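Grasel Linen Service: Frequently Asked Questions

Where do you pick up and deliver?
We cover Wedham and the surrounding towns within 23 miles of our plant. If you are not sure whether your address is in range, enter your zip code on the Contact page.

How often do you come?
Most guest houses are on a weekly route. Larger properties can ask for 2 visits a week from May through September.

Is there a minimum order?
Yes, 40 pounds per pickup. Smaller loads are accepted but billed at the minimum.

Do you wash items we already own?
Yes. Owned linen is tagged with your account number and washed apart from rental stock. Please empty all pockets and remove pins.
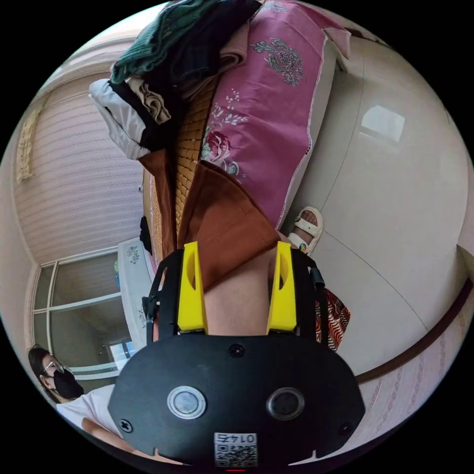
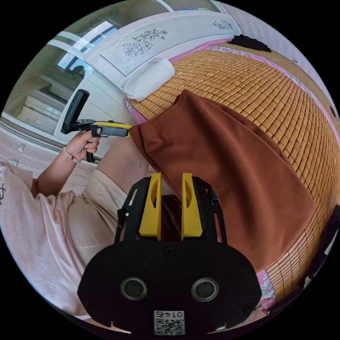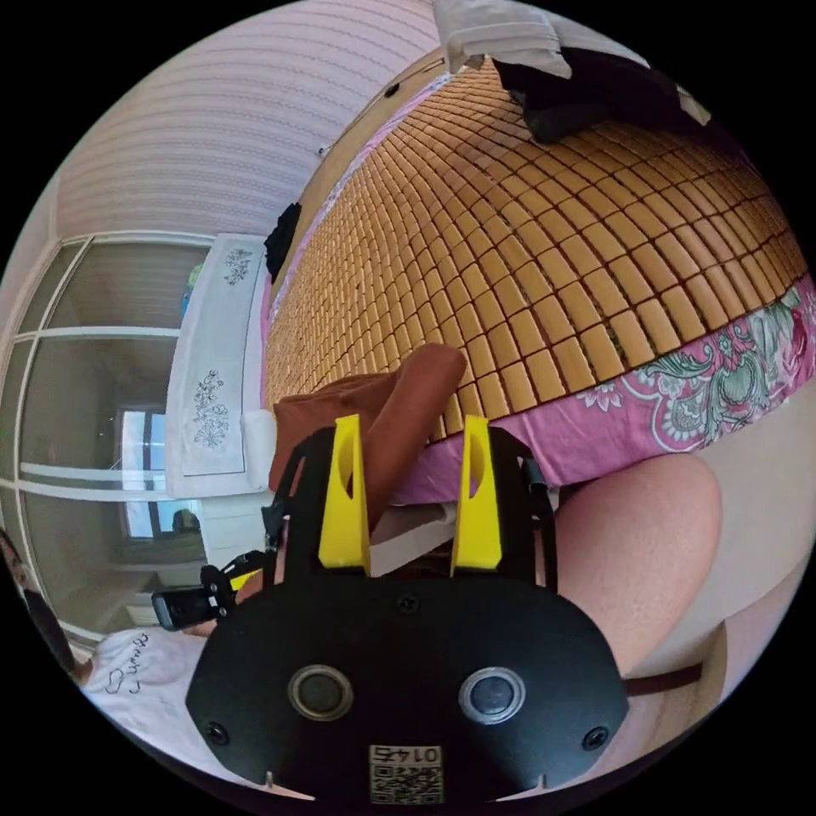 Yellow gripper fingers in all three views; brown fabric in the last.

What if something comes back stained or torn?
Tell us within one delivery cycle. We will rewash a stained item at no charge. Rental pieces with tears are swapped on the next route. Owned pieces can be mended at our Amegashie Street counter for a small fee.

Can I change my order during the busy season?
Changes are accepted until noon the day before your pickup. In November we close for plant maintenance and send the dates with your October bill.

How do I pay?
By check, bank transfer or card through the Guvus customer portal. Bills go out at the end of the month. A replacement portal password can be requested from the login page.

Where do I send lost bag tags?
Grasel Linen Service, 242 Amegashie Street, Wedham.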